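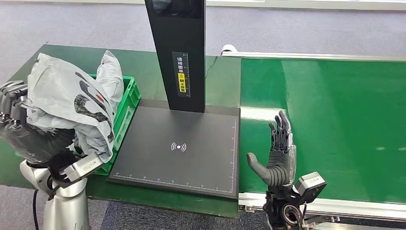
Skivstead Packing & Shipping Forum
Bench Equipment > Scanning and Weighing

Topic: Column scanner and poly mailers, inconsistent label reads

flatpack_ops
Original poster

We run a small returns bench in Zatdale. Green table, green open-top crate for incoming, column scanner with the flat base plate next to it, conveyor on the far side of the plate. Parcels come out of the crate, go on the plate, get scanned, go to the conveyor.

Boxes read without trouble. White poly mailers don't. First-pass read rate on boxes is not something I have ever had to look up. On mailers it was 92 percent over the last batch of 1,000, and the rest needed a second or third placement. The labels are fine when I check them with a handheld.

The sticker on the column is in Chinese and says to place the parcel with the shipping label facing up. We do that. The supplier's English sheet says the same and adds nothing on bags.

Questions:

1. Is there a preferred position on the plate for soft parcels?
2. Does flattening the bag first make enough difference to justify the extra motion?
3. Has anyone put a clear sheet over the label to hold it flat?

tare_weight
Member

Flatten the bag. A mailer with a soft item in it puts the label on a curve, and a fold across the bars will defeat any imager regardless of what it cost. Boxes read because the label is on a plane. I would look at the label surface before looking at anything else on the bench.

No to the clear sheet. It adds a reflection and it picks up scratches within a week.

Which print stock are the labels on?

flatpack_ops
Original poster

Mixed. Returns come back on whatever the customer had. Our own outbound labels are thermal, from a Holanda desktop unit, and those fail about as often as the others when they are on a bag. I don't think it's stock.

conveyor_side
Member

I disagree with tare_weight on the priority. We have a similar station with the same kind of dot-and-arcs mark in the middle of the plate, and most of our bad reads were placement. People put a box down and the label lands near the center because the box is big. They put a mailer down by its corner and the label ends up wherever it ends up. Flattening a bag that is in the wrong place gets you a flat bag that doesn't read.

Look at where the labels are landing for one shift before changing the handling.

tare_weight
Member

Both can be true, but a curved label in the center still fails. I have the reject log for it. We took 278 rejects off our bench and sorted them by visible cause. The largest group by a wide margin was creases through the code. Off-center was well behind.

conveyor_side
Member

Your operators may already have been centering. Sorting rejects only tells you about the rejects. If everyone centers, creases are what is left over.

tare_weight
Member

That is a fair point about the log. I still would not buy a mat or a jig until the bags are being flattened.

flatpack_ops
Original poster

I tried it both ways this week. Current bench procedure for mailers, for anyone who wants to copy it or take it apart:

1. Take the mailer out of the crate by the closed end. Lifting by the loose flap bunches the contents at the bottom and the bag will not lie down afterward.

2. Lay it on the plate label up, with the label over the white mark. The plate has a printed scale along its edge, so for repeat sizes we note the tick where the end of the bag should sit and use that in place of judging by eye. The 15, 20 and 25 are easy to find, and the ticks between them are close enough to set a bag consistently.
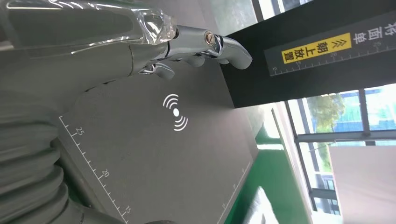

3. Press once from the middle of the label outward with a flat hand. One pass. A second pass tends to move the label off the mark again.

4. Hands clear of the label, wait for the read, slide to the conveyor.

5. If there is no read, rotate the bag a quarter turn and press again. If there is still no read, it goes to the handheld. No third attempt on the plate.

Step 5 has saved more time than the others. Previously a bad bag could hold up the bench while somebody kept shuffling it.

inkjet_refugee
Member

What unit is the scale in? If it's centimeters it would be useful for dimension entry as well, at least for length.

flatpack_ops
Original poster

I take it as centimeters and it agreed with a tape over the part I checked. We don't use it for billing dimensions. A mailer has no fixed edge, and the second scale is along a different side of the plate, so you would have to square the bag to both. For placement it doesn't matter what the unit is.

conveyor_side
Member

Agree on billing. Don't do it with bags.

On step 1, how full do you run the crate? We found that overfilling it was what put the creases in. The mailers get pushed down against the ribs on the side walls and come out with a set in them. A crate filled loosely, with the bags on edge, gave us flatter labels before anyone touched them.

flatpack_ops
Original poster

Too full, probably. Bags stand up above the rim by mid-morning. I will try a second crate and swap sooner.

gusset
New member

Different suggestion: change the mailer, for outbound at least. We moved to a heavier gauge from Ikemum and the panel under the label stays flatter. The bags cost more and take up more shelf. Doesn't help with returns that customers packed themselves.

tare_weight
Member

Heavier film helps until it gets folded, and then the crease is harder to press out. I'd want to see it after transit. Fresh off the roll, everything lies flat.

gusset
New member

Ours are read again at the receiving depot and we have had fewer manual-entry charges. I don't have it broken down by cause.

inkjet_refugee
Member

Also check where the label goes on the bag. We were applying ours close to the seal, where the film puckers. Moving it 14 mm toward the middle of the panel cost nothing and got rid of most of the repeat failures on our outbound. Returns are still returns.

flatpack_ops
Original poster

Label position is a good one, ours are close to the seal too. I'll change the outbound position and the crate fill separately - one on each bench - and leave the procedure above alone in the meantime. Will post the read rates after the Saturday shift.

conveyor_side
Member

Please log label position on the plate for the rejects as well. Even a rough left, center or right would do.

flatpack_ops
Original poster

Added a column for it.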